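Reading Wood Grain on Tabletops
Handout 4, evening course in furniture care
Notes by Nuria Abera

Hi all! A few of you asked for last week's talk in writing, so I've typed up my notes and tidied them a little (only a little, sorry). Bring them with you to the next session, we'll be using the sample boards in the back cupboard and I'll be pointing at things and using these words a lot.

Where the pattern comes from

A tree puts on a new layer of wood every year, right around the outside, so a log is basically a stack of very long, slightly wobbly cones. Every pattern you see on a board comes from the way the saw went through those cones. Cut straight down the log but off to one side of the middle and you slice through the layers at a shallow angle. They come out as arches, one inside the other, pointing along the board. That's called cathedral grain, and once you know the name you'll see it on every cupboard door you walk past!

Cut so the layers stand up more or less square to the face and you get straight lines running the length of the board. Plenty of boards have both, arches down one part and straight lines off to the side, and those are my favorites to teach with.

Words we'll use

Cathedral: the nested arches.
Straight grain: lines that run side by side with the long edge.
Figure: the whole look of the surface, whatever made it.
Veneer: a thin slice of real wood glued to a core.
Laminate: a manufactured surface layer, often with a printed pattern. Some of it is very good and will fool you from a chair's distance.
Sheen: how much light the surface throws back at you. We say matte, satin or gloss.

Veneer or laminate?

Reynaldo Padilla asked how to tell these apart without cutting into anything, and I gave him a rambling answer, so let me try again. Look at the edge first. On solid wood the lines on top carry on over the edge and down into end grain. On veneer there's usually a strip along the edge with its own separate grain. Then look for repeats. A printed pattern comes round again sooner or later, and if you find the very same arch with the very same little kink in it twice, you have your answer. A small table may not be big enough to show you a repeat, so no repeat doesn't prove anything. Touch helps a bit, but a thick finish hides the texture of real wood, and some laminates are pressed to feel grainy. When I can't tell, I write "not sure" on the sheet, and I'd like you to do the same.

Pale surfaces

Pale tops are lovely and they are a pain. Contrast is low, so the grain half disappears if you stand straight over it with a lamp behind you. Get down low and look along the lines. Move your head! Abrehet Kassa brought in a flashlight last time and held it almost flat to the board, and that worked beautifully.

Dark patches need care too. A soft grayish area could be a shadow (yours, quite often), an old mark in the finish, or color in the wood. Shift the light before you write anything down. If the patch moves, it was a shadow. If it stays put, note which way it runs compared with the grain and leave it alone for now. No cleaning, no rubbing with a thumb.

Worked example for your sheets

Start with the upper left, where the arches sit one inside another in thin tan and light brown streaks, then follow the lines across to the right as they straighten out and pack together. There's a gray-brown patch low in the middle, stretched along the grain, and I'd put it down as "smudge or shadow, check with lamp." Overall color I'd call cream to off-white, with a faint sheen. For the surface type, put "laminate or veneer."

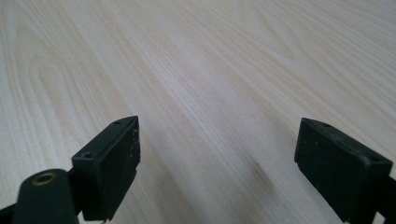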